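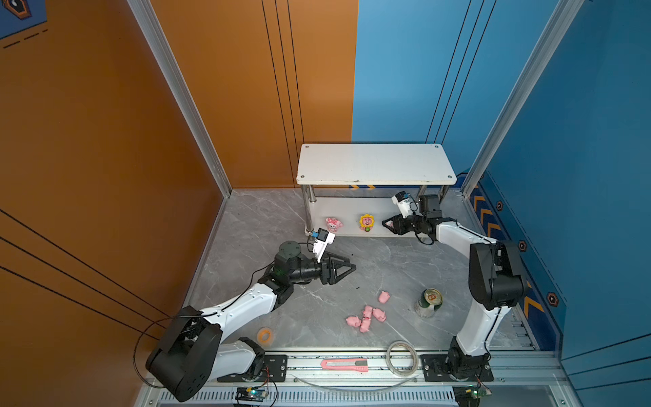
Fall raspberries, cut them all down or leave some canes?

fernhollow_jo
Apr 23, 2022
Hi all, I know I'm behind on this. We took over a small patch from my uncle when he moved, two long rows of raspberries he always sold at the end of the driveway. He called them his Fernau rows, which I think is just the name of the people he got the canes from. They fruited in September last year, right up to frost. Do I mow the whole thing to the ground or only take out the dead ones? There's already green coming up from the bottom, maybe to my ankle.

mudboots35
If they fruited in September they're fall bearers. Mow them. Down to the dirt, rake it out, done. I do mine in February when the ground is hard and my boots stay clean, but you can still get away with it if the new shoots are only ankle high. You'll nip the tips on a few and they'll shrug it off.

Tetsuya Kaneko
I'd slow down a little here. Last year's canes will give you a smaller crop in early summer on the lower part, below where they fruited in fall. If she's selling from the driveway that's berries in June AND September. I leave one row and cut the other, then swap the next year.

mudboots35
Sure, and you get two so-so crops in place of one good one. I tried it for 3 seasons. The June berries were small and the birds had most of them, and the inside of the row got so thick I couldn't reach in to pick. Never again.

Tetsuya Kaneko
Did you thin? I keep the canes a hand's width apart and tie them to wire both sides. Picking is easy. And people will pull over for a raspberry in June when they drive right by one in September, at least on my road.

fernhollow_jo
Ok so now I'm more confused than when I started, ha! There's no wire at all, just some leaning posts. Would the half and half thing work without it?

Aleksi Sjöberg
Put the wire in whichever way you go. Fall canes flop too once they're loaded and it rains. I set a T-post every 15 feet and ran two lines each side and it took an afternoon, most of that spent looking for the pliers.
On the cutting I'm with mudboots for the first year. You don't know what shape those roots are in, and a clean start lets you see what comes up and where. Half and half is a nice thing to try once you've got to know the patch.

plumcreek_dee
Seconding the clean start, mostly for disease. Old canes carry cane blight and who knows what else. Haul them away, don't chop them up and leave them in the row like my neighbor does.
Also feed them! I use compost and a bit of Tokent from the farm store, the plain one, and then a good layer of straw.

mudboots35
I'd skip bagged stuff until you've had a soil test. My rows haven't seen anything but old horse manure and they're taller than I am.

plumcreek_dee
Well not everybody has a horse :)

fernhollow_jo
No horse. I do have chickens, is that too strong?

Aleksi Sjöberg
Fresh, yes. Let it sit until fall and put it on then.

Tetsuya Kaneko
Jo, if you do mow, at least leave a few feet standing at one end. Costs you nothing and you'll see for yourself in June.

fernhollow_jo
I like that - mowing tomorrow if it stays dry, and leaving the bit by the mailbox. Does anyone know if pint boxes are still cheaper by the case? My uncle left 2 stacks in the shed but the mice have been in them.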